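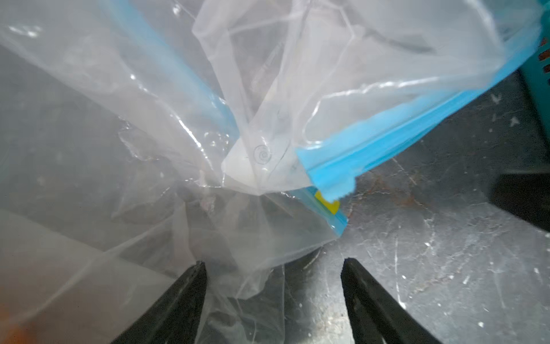
4.3 What the packers do now

Vendors of bagging cells tend to report one number, the share of picks completed without a stop. At Tekatness the supplier, Zuro, gave us that number on the first morning. We found it hard to use. It leaves out what people do between picks, and most of the work has moved there.

Before the arm was put in, a packer at the returns bench opened a bag, emptied it and sorted the contents in one go. The job is now split. The arm handles the bag and the goods, and a packer stands by to clear faults. Over 36 hours of watching we logged 59 faults that needed a hand. Clear film was the usual cause (Figure 4). 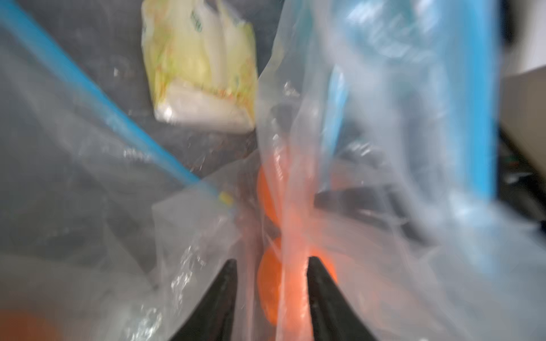 Figure 4. The work at hand: gripper closed on an orange item wrapped in clear plastic.

Management described the new role as "supervision." The packers did not use the word. Shahzad Bangash, who had worked the bench by hand, called it waiting with your gloves on. He could no longer set his own pace, and he could not leave the bench either — a stop left alone for 60 seconds was charged to the shift. Two packers told us their wrists hurt less. We have no reason to doubt them, but we would not build a case for the cell on that.
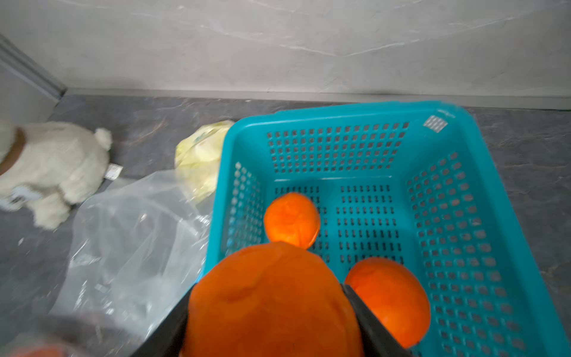 The claim that the arm "frees" staff for skilled work, made in the Gashi report and repeated since, finds little support in our notes. One packer was moved to labeling. The others stayed where they were, with less to decide. Whether this changes as the cell matures is an open question, and we would want to see hours by task before accepting any answer to it.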